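Korwood Shared Workshop
Robot Working Practice Group
Minutes, Sep 8, 2025

Chair: Eskil Tveit
Apologies: the two members from Huvby, who sent written comments (tabled under item 2)

1. Minutes of the August meeting
Accepted with one correction. The spill kit lives beside the Zistix cell, not inside it. Eskil thanked everyone for the huge number of comments on draft 5 of the practice sheet and said it was easily the best draft so far!

2. Standing near a moving arm
Long and very lively discussion. The current wording, "keep clear of the arm", was felt to be no help to anyone whose job is to work at the same table. Huvby's comments asked for a fixed distance. The Agarwal team would like a rule based on who holds the stop button and who is allowed to speak to the operator while the arm is live.
Agreed to combine the two. Anyone leaning over or resting a hand on the table calls "hand in" and waits for the operator to answer before the next motion. The yellow floor line stays as the limit for visitors. Watches and long sleeves are still permitted on slow jobs, but the group wants this looked at again once the glove trial is finished.
Action: Eskil to redraft clause 9 and send it round.

3. Speed limits for shared tables
The reduced speed setting has been used for every shared job since August and people love it. Over 95 shared runs logged, no stops for contact. The Zistix cell is still on its old setting and will be brought into line. One member asked if the slow setting could be locked with a key. Good idea, will be costed.
Action: Agarwal team to price a key switch.

4. Tools and loose parts within reach
Much enthusiasm for this one, which started as a grumble about hex keys and has grown into a proper section. Proposed wording: tools are laid parallel with handles to the same side, small electronics go in a dish or a bag, and cables are routed away from the wrist before power-up. Pointed tools going into soft goods such as clothing are handled at slow speed only, with the person's hands outside the bin - this was carried with great cheer. Storage bins to sit fully on the tabletop, no overhang at the front edge. Clause 14 of the old sheet (labelling of bins) is kept as is. 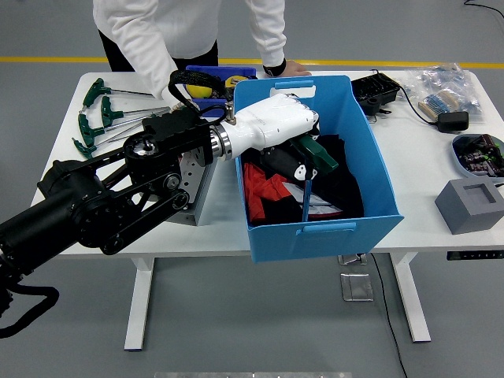

5. Training and sign-off
The new sign-off form is a single page and everyone who has tried it likes it. Refresher sessions will be run at the table with the arm powered, as the classroom version left people unsure about the stop button. Huvby has offered its space for the first one and the offer was gladly accepted.
Action: Eskil to write to Huvby and confirm.

6. Other business
Coloured tape for the cable routes has been ordered. Draft 6 to be circulated before the next meeting, comments by email please.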